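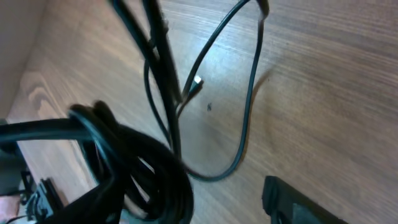
Gerasimos Zervas
Office Manager, Gremholm

How to Move a Small Office

We moved out of the Christodoulou building and into a rented floor on Trillonley Street in June. The old space was 1,665 square feet and the new one is smaller, so a good deal of furniture had to go. This is the order I would do things in if I had to do it again. It should suit any office that can be moved in one truck.

Start with the two leases. Read the end date on the old one and the start date on the new one and try to get a week of overlap. Ask both landlords in writing about elevator hours, loading doors and parking for the truck. Our old building only allowed moves after 6 p.m., and we learned that from a sign in the lobby.

Next, draw the new floor plan to scale on graph paper. Measure each desk, cabinet and bookcase you plan to keep, cut out paper shapes and push them around. Leave enough space behind each chair for a person to walk past. Mark the outlets, the phone jacks and which way the doors swing. Tape a copy to the wall where everybody can write on it, and give it one week. After that the plan is closed.

Get quotes from three movers. Have each one come and look at the space. A quote over the phone is worth very little for office furniture. Ask what they charge for stairs, for waiting time and for taking desks apart.

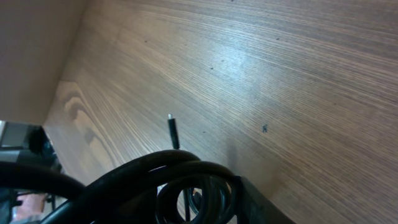

Stullstead, Dec 2, 2021

I have added the sections below after several readers wrote in about packing and labeling.

Labels

Give every room on the new plan a letter and every desk a number. A box marked C4 goes to desk 4 in room C. Write the label on two sides and the top, in thick marker. Keep the contents list on paper, in a folder that rides in your own car – the movers don't need it and you will.

Paper files

Go through these first. It takes longer than you think. We had 691 folders in the back room and kept less than half. Ask your accountant which years you have to hold on to, then book a shredding pickup for the rest. Pack what you keep in small boxes. A large box full of paper can't be lifted safely by one person.

Desks and electronics

Each person empties their own drawers and takes home anything personal or breakable. Shut down computers the evening before, not on the morning of the move. Take a phone picture of the back of each machine while everything is still plugged in. Put the cords for each desk in a zip bag with the desk number on it, and pack the bag with the monitor. Wipe down the desktops and wrap the corners in cardboard. Packing tape can lift the finish off veneer, so tape only onto the wrap.
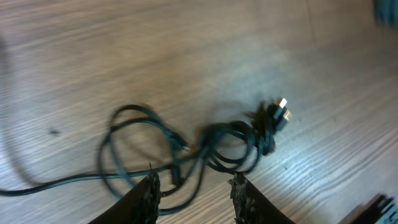 When should I change our mailing address?

File the change two weeks before the move, then send the new address to your bank, insurer and regular suppliers the same day. Keep the list of who you told. Something will still go to the old place, so leave a number with whoever is moving in.

Moving day

Put one person at the old door and one at the new door, each with a copy of the plan. The person at the new door says where things go and does nothing else. Furniture first, boxes second. Check the old space before the truck leaves, including closets, the kitchen and the tops of cabinets.

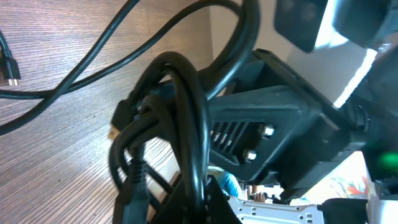

Black cables on a wooden tabletop.

The first week

Get the internet working before you hang a single picture. Unpack the kitchen and the printer next. We spent $800 more than we had planned, nearly all of it on new keys and a second trip to the dump, so leave some room in the budget. Boxes still sealed after a month can be opened by anyone and sorted on the spot. Ours held old phone books and a fan.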